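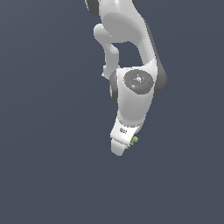
4.2 Grasp transfer on small soft items

Policies were trained in simulation only, then scored on held-out object shapes. Each shape got 25 attempts, start pose drawn at random, same seed list for both methods. Training ran for 200 epochs; the Cikgate baseline was retrained by us with its default settings, as the released weights expect a different hand.

Figure 3. Simulated arm with a small light-green object at the gripper fingers. Plain background, no table or floor rendered.

Leaving out the table made rendering quicker and had little effect on the score. Lumpy outlines were the hard part. Of the 25 attempts on the worst shape, ours held 17 and the baseline 12. Most misses came from closing too early, a few from the wrist turning late. We did not tune the closing threshhold per shape.

Contact settings follow Lundgren and Shukla. Friction was kept fixed troughout, a weak point, see 5.1. Runs with varied friction still going at time of writing.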